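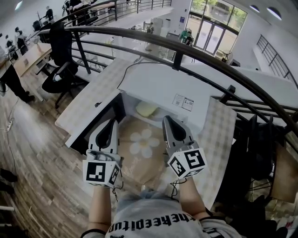
Nuria Derese gave up the chair of Zornirau in May, after the family that holds 49 percent of the shares voted down her plan to sell the zinc smelter. She has spoken little about it until now.

"I lost a vote," she says. "People lose votes. I didn't want to stay on and run a plan I had argued against for a year."

The smelter employs 1750 people and has lost money for three years. Derese wanted to sell it to Rustora, a rival with cheaper power. Obsa Feyisa, who speaks for the family, called the price an insult. Derese still thinks it was fair.

"The offer was for the plant as it stood, with the debt," she says. "Obsa was looking at what his father paid to build it."
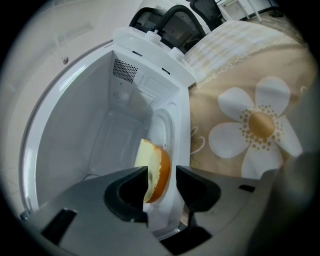

She doesn't accept that the board was weak. Two directors, Tsehay Nigatu and Octavio Núñez, backed her in writing – and both have kept their seats. What she regrets is the timing. The power contract ran out in the spring, and she says the sale should have gone to shareholders well before that.

"We waited for the zinc price to come back. It came back a little, so we waited some more."

Her successor, Ayana Moges, has promised to keep the smelter open and borrow to refit it. Derese has not sold her own shares and will vote on the loan next month. Asked which way, she says she hasn't read the terms yet.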